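Dolora Opens Bench Results from Side-by-Side Gripper Trials

Same cups, same table, two finger designs and a lot of notes, all free to download this September

Dolora, the automation test workshop, is releasing the full results of its first side-by-side gripper trial, and we couldn't be happier to get them out the door. The trial compared two sets of fingers, the Vanik and the Pongsiri, on a job that sounds simple until you try it: picking up a light drinking cup that is lying on its side.

Cups are a great test object. They're cheap, they roll, they taper, and they dent if you squeeze them too hard. A finger that does fine on a wooden block can push a cup halfway across the table before it ever gets a hold on it. We ran 200 pickups with each set of fingers, on the same table and with the same control software, and we logged every one of them, including the ones we'd rather forget. 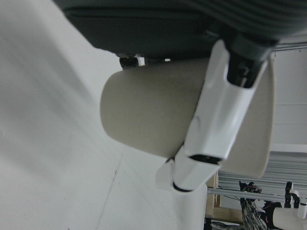
Both sets were given the same closing speed to begin with, and that turned out to matter more than anyone on the team had guessed. Our first round of numbers made the Pongsiri look clumsy. Once we slowed the last part of the close, the same fingers were holding cups without leaving a dent, and we ended up throwing out the whole first round and starting over. (The old numbers are in the download too, in their own folder, for anyone who wants to see how far off they were.)

The Vanik fingers were quicker to set up and more forgiving when the cup was a little off from where the software expected it. The Pongsiri fingers did better with the cup's mouth turned toward the hand, and they were gentler on the rim. We don't have an overall winner to announce, and we think the details are the fun part anyway -- there are 58 pages of them.

Camera placement got its own section. We compared a small camera at the wrist with a second one looking down at the table from higher up. The wrist view was very good for the last stretch of the reach and not much help before that, when the cup could be nearly anywhere. The high view found cups quickly but lost track of the rim as the fingers closed in. Using the two together gave us the steadiest runs of the whole trial, and that's the setup we plan to keep.

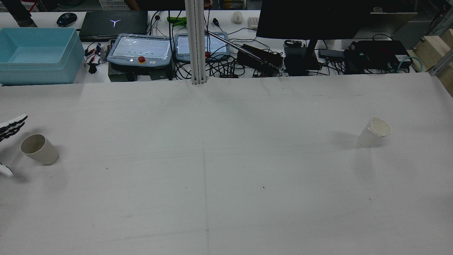 Can a small shop repeat these tests without buying special equipment?
Most of the work needs only an arm, a gripper, a flat table and a sleeve of cups. The download lists our starting positions, closing speeds and scoring sheet, and a short run of 10 pickups per finger set is enough to check that everything is working before you commit to a full one.

The results are being shared through Etotitz, our open notebook project for bench testing. Anyone can read the entries, copy the scoring sheet or add a run of their own. We'd especially love to see trials with softer fingertips and with cups that have something in them -- we stuck to empty ones this time.

The next Dolora trial will keep the cups and change the controllers. Test plans will go up on Etotitz before the first run, and comments on them are welcome.

About Dolora
Dolora is a workshop that tries out grippers, arms, cameras and controllers on everyday objects and publishes what it finds. Press questions and requests for the raw logs can be sent through the contact form on the Dolora website.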